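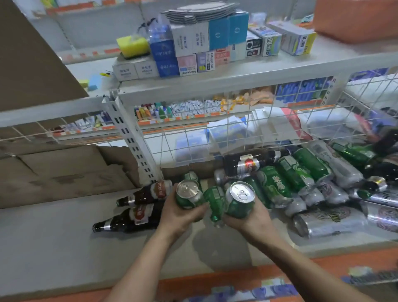

Green cans on the bottom shelf, beside the brown bottles.

The Last Store Before Umby

July 2, 2022
By the fiction desk
14 shares | 6 comments

My father left me the store in Clovau and a debt of 4,000 dollars to the beer distributor. The store came with a walk-in cooler, a bell on the door and an apartment upstairs where the heat worked in two rooms. I moved in that December.

The town had 170 people then. Most of them bought gas in Ratard, where it was cheaper, and came to me for the things they had forgotten. Milk, batteries, cat food. Beer, mostly. I learned who drank what and I learned not to mention it.

My uncle drove up from Umby the first week and sat on a milk crate behind the counter.

"Sell it," he said.

"To who?"

He thought about that for a while. Then he went to the cooler and took out a can for the road, and paid for it, which he had never done when my father was alive.

The distributor was a company called Zaidi. Their driver was an older woman with a bad knee. She brought the cases in on a hand truck and let me carry them from the door. On her second visit I gave her an envelope with what I had, and she counted it on the hood of the truck with her gloves off.

"Your father used to pay in coffee," she said.

"Did the company take coffee?"

"No. I did. Then I told them he needed more time."

I asked how long that had gone on. She said 4 years, maybe longer, and wrote me a receipt. The debt was down to 3,000 after that and I felt rich all the way back inside.

It snowed for most of the month. The road to Ratard closed twice, and both times the whole town came in – people I had only seen through windshields. They stood by the heater and talked about my father. One man said he had been a hard man to like. His wife told him to hush. I said it was all right, because it was, and rang up his bread.

The night the road opened again I found the coffee can my father kept under the register. I had taken it for trash. Inside were slips of paper, one for every person who owed him something, with the amounts in pencil. I added them up twice. It came to more than he owed Zaidi.

I put the lid back on and slid the can under the register. In the morning the truck was outside with its lights on, so I went down and started the coffee.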